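About Hultard Laundry & Mending 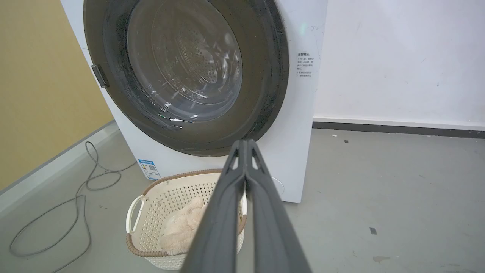

Why is a laundry called Hultard?
Hultard was the name on the lease when we took over the shop, and a new sign was going to cost $882.

So Hultard we are. It had been a typewriter repairer's before us, and for the first year we were still handed the odd Olivetti over the counter. We'd give it back, and quite often the customer would remember a doona that needed doing.

The business was started by Ha-rang Baek, who had spent eleven winters in an accounts office and wanted work where you could see that something had been finished. She does the mending herself, at the bench by the window, and would rather you didn't watch. Zips, hems, pockets, school blazers with one elbow gone. She'll take on a jumper with moth holes but she will have a word with you about cedar.

Washing is by the bag. We sort colours, we read care labels, and we check pockets, though we'd be grateful if you did too. Tissues are the main enemy. Coins go in an envelope pinned to your order, and so far the record is $3 and a bus ticket to Stanen.

Our pickup round is called Hodeo, after a suggestion slip we couldn't read properly and had already printed on the van. It covers Stanen and the streets this side of the river, Tuesday and Friday mornings. Leave the bag on the verandah, out of the dog's reach.

We don't do leather, wedding dresses or anything you describe over the phone as "a bit of an emergency". For those we keep a list of people braver than us, and you're welcome to a copy.

The shop is at 114 Stanen Road, next to the newsagent. Closed Sundays, and from Christmas Eve in December until we feel like ironing again.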